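Left arm drops out with following error at wrist, right arm fine
Posted in Arms and Grippers, 10th February

Ebenezer Laryea

Two-arm cell, both arms on a common rail, Ankrah controller with one servo bus per arm. The job is sorting loose wire into baskets. After 30 minutes of running, the left arm faults with a following error on the last wrist joint and goes limp. It drops whatever it is holding. The right arm carries on with its own program, so there is now a dead arm in the path of a live one.

Already tried: new wrist motor, lower speed, following error limit raised to 3000 counts. The limit change only delayed the fault. The log shows bus voltage normal at the base. I have not measured at the wrist. The cable is the original one, installed last May, and it runs outside the arm from wrist to base.

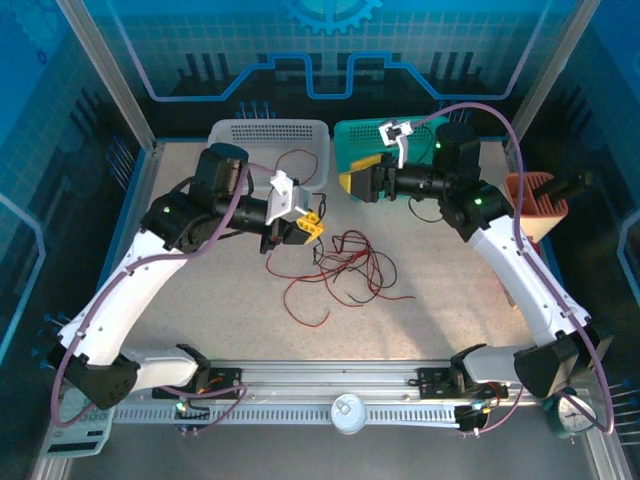
Can a worn cable give a following error with no communication error in the log?
A worn power conductor can do it on its own. The data pair stays intact, the motor loses torque under load, and the controller only sees that the joint is behind its commanded position.

What I would like to know is whether to replace the cable first or look at the gripper load. Stopping both arms on a single fault would also be useful, if the controller supports it.

Pornwood

Cable first. Power off, disconnect both ends, and measure each power conductor while someone moves the elbow slowly through its full range. A reading that jumps is your fault. If they are all steady, put a meter on the wrist connector under load and compare with the base. Ours dropped from 24 V to 11 V at one elbow angle and read perfectly at every other angle.

Put the following error limit back where it was. At 3000 the joint can be well off position before anything trips, and you have a second arm sharing the space.

When you fit the new cable, leave a larger loop at the elbow and clamp it on both sides of the joint. Do not tie it tight at the bend.

Billholm

had the same thing, was the motor. swap it again, you can get a bad one new

Drorkham

On the second point: yes, but do not do it only in software. Wire the fault output of each controller into the safety relay so that either one stops both arms. Check the stop category before you do. If your arms have no brakes, cutting power drops them both, so you want a controlled stop with power held until they are parked. Until that is wired, run one arm at a time and keep hands out of the enclosure while either is powered.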